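Search this site Enter your keywords Go

Semple cell: fingertips, zero offset and a claim I don't yet believe

January 31, 2026

Readers of the last issue will remember that the flower cell at Flotulley was given a new set of finger pads and a new upkeep routine, both supplied by Movora, and that we were told the two together would see us through to April without a strip-down. I said then that I would wait and see. I have waited, and what I have seen is mixed.

The pads first. The old ones were changed after 18 days because they had gone shiny and were letting stems roll. The new ones have done 28 and still feel grippy to the thumb, which is a good sign and nothing more. Ruairi Yule has been wiping them down at the start of each shift with a damp lint-free cloth, no solvent, and checking the two small screws behind each fingertip. One had backed off by a quarter turn. The supplier's sheet says these screws need no attention between services. I would ignore the sheet.

Then the zero offset. After any pad change the gripper has to be closed on the gauge block and the reading stored, or every grasp afterwards is out by the difference in pad thickness. On a vase you might get away with it. On a stem you crush it or miss it. The new routine does this step by itself, in theory. Alasdair Matheson ran it 20 times in a row and wrote down each result by hand, and the spread was wider than we used to get doing it the slow way. He has gone back to the slow way until somebody can tell him why.

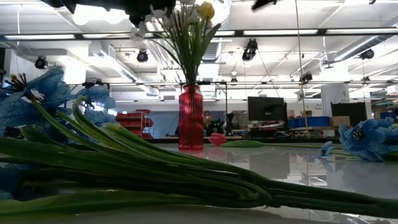
Does the cell need to be set up again every time the flowers are changed?
Only the grip force and the approach height need looking at. The zero offset belongs to the fingers and stays put until the pads or the fingertips come off.

The cable is my other worry. Our log shows 3,467 open-and-close cycles since the pads went on, and the lead to the gripper bends with every reach. Movora rates it for far more than that, though I have not been able to find out what bend they tested it at. Ruairi has loosened the first clip a little so the lead can take a wider curve, and marked the sheath with a paint pen to show if it creeps. Please don't pull it tight again because it looks neater.

We have also had two days when the fingers closed late. The log blamed the network. I am not convinced, as the log blames the network for most things, and on the second day a reseated plug at the gripper end put it right. The plug now gets a push and a look at each morning check. If you find it loose, write it in the book before you fix it.

Braltunar are asking whether they should buy the same pads. My answer for now is to borrow our spare set and run them on their own stems. The full strip-down here stays in the diary for April, whatever the leaflet says.

Contact the newsletter | Copyright Semple | Back to top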